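Project Report: Does a Pricier Shoe Really Last Longer?

I picked this topic for our consumer product design class because I'd ruined two pairs of ankle boots in one winter and I was mad about it. My plan was pretty simple. Get cheap and mid-price boots, wear them, beat them up a bit, and see which parts gave out first.

I ended up with 6 pairs. Two were Sindero (the soft suede ones with the side zip), two were Pesteck, and the last two came off the clearance rack at the Quaye outlet in Rircombe. The cheapest pair cost me $25 and I'll admit I loved them on sight, they're a gorgeous rusty red!

For the flex test I bent each left boot at the ball of the foot 200 times a day by hand, usually while watching TV. My wrists hated me by August. The right boots got worn to class and to my job, so they saw real sidewalks and a lot of stairs.

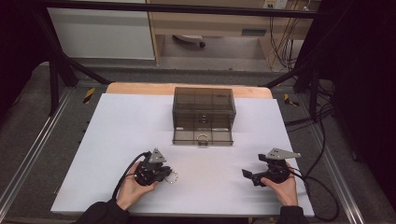

The heel caps were where I got my first surprise. Both Pesteck pairs wore down at the outside corner way before anything else, and one started clicking when I walked (my roommate begged me to retire it). The Sindero caps hardly changed, but the suede went shiny at the toe and no brush would bring it back.

My red bargain boots made it to 822 flexes before the sole started peeling at the front. I glued it and kept going, but I left everything after the glue out of my results table.

If I did this over I'd buy two of the same size in every style, because one Quaye pair was a half size small and I kept finding excuses to leave it at home. I'd also weigh the boots at the start, which I forgot to do.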